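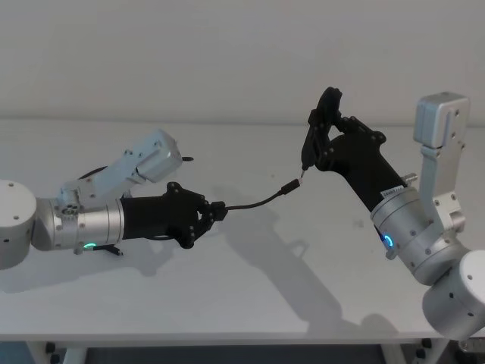
My sister says you should throw out any cable you haven't used in a year, and if you need it later you just buy another one. She has one drawer in her whole apartment for this stuff and it closes all the way. Mine has not closed since April.

I can't do it, though! Every time I get a bag going for the recycling I start thinking about the old Dovel speaker, which charges off something no other thing in this house uses, and then I'm fishing around in the bag again. So on 17/11/2022 I dumped the whole drawer out on the table and gave myself the evening.

Final count: 33 cables. Thirty-three, for two people and a cat. I held each one up by both ends first (you really do need to look at both ends, I've been fooled so many times by a normal USB plug with something weird at the other side) and then it went in a pile. Black ones are the worst for this, they all look the same until you get them under a light.

The short thin ones I coil around three fingers and close with a strip of that hook and loop tape. I got a roll from Orkesa, 200 inches, and I've barely made a dent in it. Don't pull it tight. I used to wrap mine like I was tying up a roast and the ends always went first, right where the cord meets the plug.

Then a label on each one, masking tape folded over into a little flag. "Camera." "Kitchen radio." "No idea, keep till spring" (there are a few of those, don't tell my sister).

13 went in the bag, and the bag is in the trunk of the car, where I can't get at it from the couch. The drawer still sticks a bit on the left side. I think that one's the drawer.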